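Textiles | Local Business
By Paraschiva Costache
January
Last updated: Sunday, 7:40 a.m.

Hultville linen service changes how it sorts and folds flat goods

The Vitau linen service in Hultville has moved the sorting of unfolded cloth to the front of its folding line, ending a practice in which mixed loads went directly from the dryers to the folding tables. The change took effect this month and covers napkins, hand towels, cleaning cloths and small table covers. Bed linen is handled in a separate room and is not affected.

Under the old method, each load was tipped onto a table and pieces were picked off the top in whatever order they came. A folder might handle a napkin, then two cleaning cloths, then a hand towel, switching folds each time. Finished pieces went into mixed stacks that had to be split again before packing. Vitau says the second split took up more table time than the folding.

Loads are now separated by type while the cloth is still in a heap. Each type goes to its own table and is folded to one pattern for the whole run. Napkins get a quarter fold with the hem turned inward. Hand towels are folded in thirds along the length and then in half. Cleaning cloths, most of them gray, are folded once and stacked flat, with no attempt to line up the edges beyond what the packing sleeve needs.

The cleaning cloths have been the hardest item to deal with. They are thin, they cling to one another after drying, and in a pile it is difficult to tell where one cloth stops and the next begins. The work instruction calls for taking hold of a single fold near the edge of the heap, lifting it clear, and giving it one shake before it is laid out. Pulling from the middle of the heap is discouraged, as it tends to bring up several pieces twisted together.
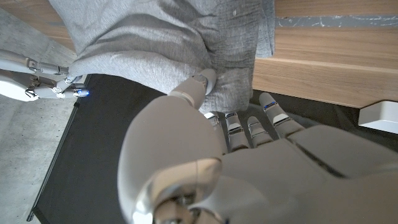 Lifting from a fold does not suit every fabric, according to Tapia, a reader comment left on the service's notice page by someone signing as R. from Cirville. Heavier terry should be taken by a corner from the start, the comment said, or the piece hangs crooked and has to be turned on the table before the first fold. The same writer asked whether loads could be left to cool before sorting, on the grounds that warm cloth takes a crease from its own weight.

Vitau replied on the page that terry is already taken by the corner and that the fold method applies only to thin flatwork. On cooling, it said that loads now rest in open carts before they are tipped out. The resting time is set by fabric weight and is posted at each cart bay. Cloth that has creased in the cart is smoothed by hand on the table and is not sent back through the dryer unless the crease crosses a hem.

The tables have been changed as well. The former light tops showed lint but made white napkins hard to see at the edges. Two of the tables now have dark covers, which are used for light and mid-tone goods. Dark goods stay on the light tops. The covers are wiped down between runs and replaced when the surface starts to drag on the cloth.

Packing sizes are now fixed. Napkins leave in bundles of 100, tied once across the short side. Cleaning cloths go out in sleeves of 82, a number set by the height of the existing shelf units and kept so that customers would not have to change their storage. Hand towels are still packed to order. A carton label gives the item type, the bundle size and the table at which the goods were folded - the last of these is new, and is meant to let a badly folded bundle be traced to a run.

Customers with standing orders do not need to take any action. Those who send in mixed bags may continue to do so, though the service asks that aprons and anything with ties be bagged separately. Ties wrap around flat pieces in the dryer and were the most common reason for a load being pulled from the line last year. Bags that contain both will be accepted, but the aprons will be returned a day later than the rest of the order.

The minimum order for the sorted service is 600 pieces, counted across all types. Orders of over 1000 pieces are split into two runs and may arrive in separate deliveries. Smaller orders are folded at the end of the day on a shared table, to the same patterns, and are packed without sleeves.

Vitau plans to bring the same arrangement to its Cirville site once new carts have been delivered there. Until then, Cirville will keep its current tables and will send thin gray flatwork to Hultville for folding. Pickup times at both sites are unchanged. Printed fold charts can be collected at the Hultville counter, and a revised chart for hand towels is being prepared after customers pointed out that the present one shows the thirds folded in the wrong direction.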